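Hooks, pads and a fitted sheet: my afternoon with the bed-making arms

Print this article | E-mail to a friend
10/03/2020
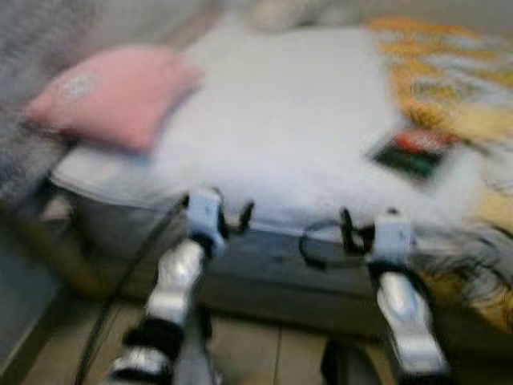
Both grippers up against the side of the bed at the Stoston workshop.

I've never been good at making beds, so I felt right at home at Lolell's place in Stoston, where they're trying out 2 kinds of gripper on the job I hate most (corners!).

First up was the curved black finger, a bit like a coat hook. It's lovely at getting under an edge, and I drove the left arm myself for six goes and only lost the sheet once. Then we swapped to soft pads, which cost about £600 a pair and hold cotton beautifully but skate straight off anything thick. Blankets were hopeless.

What surprised me was how much the camera matters. Swing the head round quickly and everything smears, so you learn to turn, wait, then reach. I didn't wait. My best time was 19 minutes, and my mum would have sent me back upstairs.

If I had to choose I'd take the hooks, though I'd want the tips a little blunter. They're trying a new set in June and I've already asked to come back.

Reader comments

Would it do bunk beds? – Uddale reader

We had the pads at work and went back to hooks too. – Hồ

19 minutes! I'm slower than that with a duvet cover.

Contact us | © Uddale Magazine | Back to top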